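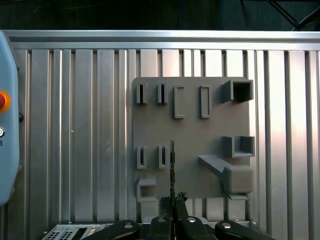
Die graue Halterplatte an der Wand mit den Aluprofilen

Also, ich hab mir das Ding jetzt doch geholt, die Werkzeugplatte von Eswood. Leonie Gasser hatte mir im November davon vorgeschwärmt und ich dachte erst: noch ein Lochwandersatz, den keiner braucht. Jetzt hängt sie seit ein paar Wochen und ich mag sie richtig gern!

Kurz zu dem, was man bekommt: eine mattgraue Platte, ein bisschen höher als breit, und die Halter sitzen direkt drauf, alles im selben Grau. Schmale Schlitze für flache Sachen (Stahllineal, Feilen, bei mir auch der Spachtel), dann höhere, breitere Rahmen, die innen recht flach sind, oben rechts ein Kasten, der nach vorne offen ist, und darunter so ein U-förmiger Bügel. Der Bügel ist mein Liebling, da hau ich die Kleberolle rein und fertig. Kasten und Bügel stehen rechts etwas über die Platte raus, also bitte nicht zu knapp neben einen Schrank hängen. Hab ich natürlich gemacht, durfte nochmal umschrauben.

Mit dem schrägen Arm unten bin ich ehrlich gesagt noch nicht warm geworden. Der läuft nach rechts runter und endet in einem dicken Klotz, und laut Eswood soll man da den Hammer anlehnen. Meiner rutscht. Vielleicht liegts am Hammer, der ist uralt und hat einen ziemlich runden Stiel.

Die Schlitze sind eng und tief. Dünne Sachen stehen darin schön senkrecht und klappern nicht, aber für einen dicken Schraubendreher könnt ihr es vergessen. Die breiteren Rahmen hätte ich mir tiefer gewünscht, mein Notizblock kippt da immer raus (der kleine von Assefa passt wohl besser, hab ich aber nicht da).

Montage ging fix, nur die passenden Nutensteine musste ich extra bestellen, das 100er-Päckchen, den Rest verbrauche ich in diesem Leben nicht mehr. Steht leider nirgends auf der Packung.

Von mir vier von fünf Sternen. Einen Abzug gibts für den Arm und die fehlenden Nutensteine. Wer viel schmales Zeug herumliegen hat, kann zugreifen!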